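4.2 Handover of local knowledge between rotations

The second part of our material concerns what a unit knows about its district at the moment when it leaves. In the archive of the Ludcombe training area we found 3,341 patrol reports written during one deployment. Of these, 656 contain at least one remark on a local person, a road or a custom which does not appear in any earlier report. We call such remarks "new entries". Most of them were written by junior leaders, and they are short, often one line at the end of the page.

We then compared the new entries with the handover folders which the next unit received. The folders follow a fixed form with three headings: terrain, threat, and contacts. A remark which does not fit under one of these headings has no place to go. For example, a sergeant in the Wenura district wrote in April that the men of two villages use different wells and do not like to be seen together by a third party. The remark is useful to anybody who wants to arrange a meeting, but it was left out of the folder, and the next unit invited both groups to the same house.

Ševčík has described this loss as a problem of time, because the outgoing staff is tired and the incoming staff is busy. We agree only in part. In our interviews the officers said that they had enough hours for the handover, but that these hours were used for checking equipment lists. The talk between the two patrol leaders was placed at the end of the program and was often shortened.

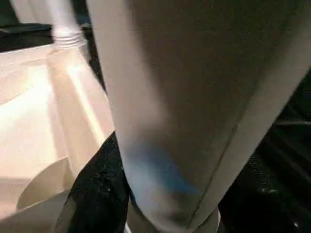
Figure 3. Gray gripper finger with a bluish tint near the tip.

Natália Urban objected, when she read a draft of this section, that a longer talk does not help if the incoming leader has not yet walked the ground. In her opinion he cannot know which questions he should ask, and the talk should be repeated after the first patrols, by radio if necessary. We find this objection correct. It also agrees with the Keltine exercise, where the second talk produced more questions than the first one, although it was shorter.

For this reason we do not propose a longer form. We propose one free page, written by hand or typed, which the patrol leader gives directly to his successor and which is not corrected by the staff. A copy should go to the school at home, with the name of the district and the month. How the school should sort these pages is a separate matter, and we return to it in section 5.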